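Can a head of state still veto a bill after a transition to constitutional monarchy?
Posted in: Government and Constitutions > Comparative

Hustley

I am trying to sort out the terms for an evening course and the reading list is not helping. The textbook says that in a constitutional monarchy the crown "reigns but does not rule", and then two chapters later it describes a system where the crown appoints the head of government, can send a bill back to parliament, and can dissolve the lower chamber. Both are filed under the same heading.

My understanding was that once a written constitution makes the government answerable to an elected parliament, the veto is gone. Is that wrong? Does it depend on the wording, or on what people do in practice? And is there a difference between refusing assent and returning a bill for a second reading? The essay is 800 words and due at the end of October, so I need the distinction more than the history.

Ulance

You are mixing up two types. Look up "parliamentary monarchy" and "executive monarchy". In the first one the veto exists on paper and is not used. In the second one it is used. Your textbook puts them together, as most of them do.

Also, returning a bill is not a veto. It is a delay. If parliament passes it again it normally becomes law, though you have to check what majority is needed the second time.

I keep my own notes on this, copied across below.

Assent, refused: the bill falls.
Assent, delayed: the bill waits, sometimes with a time limit, sometimes without.
Returned: the bill goes back with reasons, or without reasons if the text doesn't ask for them.
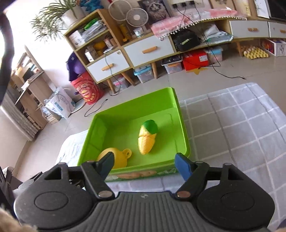 Toy corn cob and teapot in the green tray

Dissolution is a separate power and should go under a separate heading in your essay. People often put it in with the veto and lose marks for it.

Hope that helps.

Van Dusen

The answer above is right in outline but leaves out the part that will matter in an essay, namely where the rule is located and who can enforce it.

Start with the text. A constitution can deal with assent in one of several ways. It can say that the head of state "shall" promulgate a law within a fixed period, commonly a matter of days. It can say that the head of state "may" request a further reading. Or it can say nothing, in which case the position rests on convention. The verb is important. "Shall" creates a duty, but a duty is only as strong as the procedure that follows a breach of it. If the period expires and the text doesn't say what happens next, you have a gap, and lawyers will argue over it when the occasion arises.

Some texts close the gap by deeming the law promulgated once the period has run, or by passing the task to the presiding officer of the chamber. Look for a clause of that kind before you describe any veto as "formal only".

Next, countersignature. In many systems an act of the crown has no effect unless a minister signs it as well, and the minister then answers to parliament for it. Where countersignature is required for everything, the personal discretion of the monarch is very small. Where there is a list of exceptions, read the list. It often includes religious affairs, the armed forces, certain judicial appointments and sometimes dissolution itself. The exceptions tell you more about the balance of power than the opening articles do. I would spend at least a third of the essay on them. 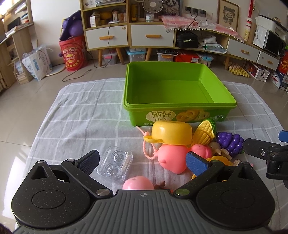 Toys on checked cloth, with the biscuit box behind

Then there is the second vote. Three variants are worth separating:

A simple majority on the second vote. The return is a request to think again and very little else.

An absolute majority of all members. This is harder than it sounds in a chamber with poor attendance. In a house of 400 seats it means 201 votes whether or not everyone turns up.

Two thirds of all members. In the same house that is 267 votes, and a government with a thin coalition will not find them. I would call this a veto in everything except name, and I disagree with Ulance on the point. Describing it as a delay is accurate only if the override is within reach.

Last, transitions. If your course covers a state that has recently amended its constitution, be careful with the phrase "shift to constitutional monarchy". A new text can make the government accountable to parliament and still leave the crown in the chair at cabinet meetings. The organic laws needed to give effect to the new articles may also take years, and until they are passed the old ones usually stay in force. Cite the article and the implementing law together if you can find both.

On your last question, refusal ends the bill for that session, while return keeps it alive. Some texts allow both for different classes of bill — money bills are the usual exception.
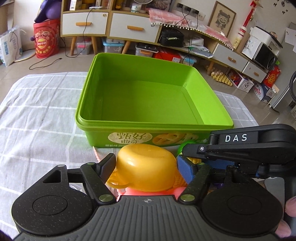
The box from the front, 甄好曲奇 on the label

Plusum

My tutor marked us down for writing "ceremonial" without defining it, so define it. Mine was 25 marks and five of them were for definitions. Otherwise I would just pick one country and stick to it.

Hustley

Thanks. The override threshold is what I was missing. I had been reading the article on promulgation on its own and had not looked at the one on second readings, which is much further down. I will leave dissolution out except for one sentence.

Van Dusen, do you treat a deemed promulgation clause as removing the power altogether, or only the time?

Van Dusen

Only the time, if a right of return is kept elsewhere in the text. If there is no right of return, then it removes the power as well. Check whether the clock stops when a bill is referred to the constitutional court — in several texts it does, and the drafters have put that in the chapter on the court.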